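Minutes: Simulation and Data Working Group

January
Taken by Tarun Dwivedi

Print this page | E-mail this page

Present: Renu Mittal (chair), Tarun Dwivedi (minutes), members of the Worness and Irmont subgroups. Start 10:05.

1. Minutes of the last meeting

Accepted with one correction. Under item 4, "joint noise" should read "joint offset".

2. Wrist view in simulation

Mittal reported on the circular wide-angle wrist view in the Nirero simulator. The old setup used a rectilinear view with a narrow field. Policies trained on it lost the target whenever the gripper closed in from the side. The new lens model keeps the gripper, the work surface and much of both arms in view at once, at the cost of strong stretching near the perimeter.

The training set is 2000 simulated episodes. Evaluation was 200 trials per view, same start poses, same seeds. The narrow view failed in 56 trials. The wide view figure is not final – a logging fault affected the last batch and those trials will be rerun before any comparison is quoted outside the group.

Dwivedi asked whether the policy uses the outer region or ignores it. Mittal has masked the outer ring at test time on a small batch and saw worse approach paths, but the batch was too small to report. She will repeat it at full size.

The render under discussion has the blue object between the purple fingers, with the tan platform behind it and the small white peg standing on the platform. The large blue-gray links bend heavily toward the edge of the view. The Irmont subgroup considered the stretching acceptable there, as the fingers and platform are near the center.

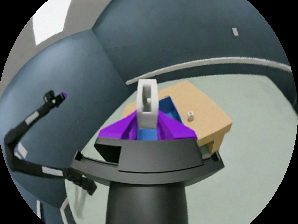 3. Occlusion by the gripper body

The dark housing and flared collar take up much of the near field. Mittal proposed leaving them in. Cropping them out removes the fixed reference that the policy appears to use for scale. Agreed, subject to an ablation with the housing replaced by flat gray.

The Worness subgroup noted that finger color is constant across the whole training set. A policy could be keying on purple alone. Dwivedi to add a run of 300 episodes with finger color randomized, all other settings unchanged.

4. Lens calibration

The distortion parameters are still taken from the nominal lens model. Prajapati, the calibration package, now accepts circular masks, so a fit to the bench unit is possible. Mittal prefers to finish the reruns first – changing the lens model midway would mean discarding the current baseline. Agreed.

5. Actions

Mittal: rerun the affected batch; repeat the outer ring mask test.
Dwivedi: color randomization run; circulate configs and seeds.
Worness subgroup: flat gray housing ablation.
Irmont subgroup: draft calibration procedure, no fitting yet.

6. Other business

Storage quota on the shared drive is close to the limit. Members are to delete intermediate checkpoints from closed experiments and keep the final one.

Meeting closed 11:20.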